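Toy Library News: Sorting the Shape Blocks

The shape blocks are ready for the new season, and I would like to explain how we sort them now.

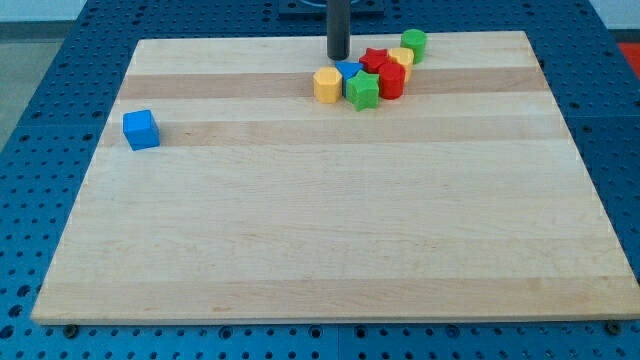 Why we changed the bags

Until March, every set of blocks was in one big bag on the bottom shelf in Kollstead. When a family borrowed a set, we gave the bag, and when it came back we put the bag on the shelf again. It was easy for us, but not so good for the children. A small child who wants to learn the star does not have much fun when the bag has four cubes and no star. Two parents wrote to me about this, very politely, and I thank them both.

So I emptied all the bags on my kitchen floor and put every block in order. It took me two evenings. In total we own 117 shape blocks, which is more than I expected. Many of them came from the nursery in Wesar when it closed, and I think they were used there for many years, but plastic is patient and they are still good.

What is in a bag now

Each bag has cubes, triangular prisms, eight-sided prisms and stars. We try to give more than one color of the same shape. A green star and a red star are very useful together, for the child can see that the shape stays the same when the color changes. The same is possible with color: put a blue cube next to a blue triangle and ask what is the same and what is different. My grandson answered "they are both cold," and I did not correct him.

If you play at home, I recommend a wooden board under the blocks. A large cutting board from the kitchen is fine. The blocks stand better on it than on a carpet, and the child understands where the game begins and where it ends. Start with few blocks. Put one alone on one side and the others together on the other side, and let the child decide which one should go to visit it. After that you can bring the whole bag.

How to return a set

Please wash the blocks in warm water with a little dish soap, and dry them with a towel before you put them in the bag. Do not use the dishwasher. We had one set that came back with soft corners, and the cubes from it do not stack well any more.

The list of contents is on a card inside the bag. If one block is missing, write it on the card and bring the bag anyway. There is no fine for this. Blocks like to go under the sofa and they often come home one month later. Hywel Pritchard keeps a box for single blocks next to the desk, and you can drop them there without saying anything.

Borrowing

Seven bags can be borrowed from 2 September 2025. You can keep a bag for five weeks, and if no other family is waiting you can keep it for another five. Members from Gethin can also ask for a bag to be sent with the book van, but please tell us one week before.

We still look for small cotton bags with a string. If you have sewn too many of something, we will be glad to take them.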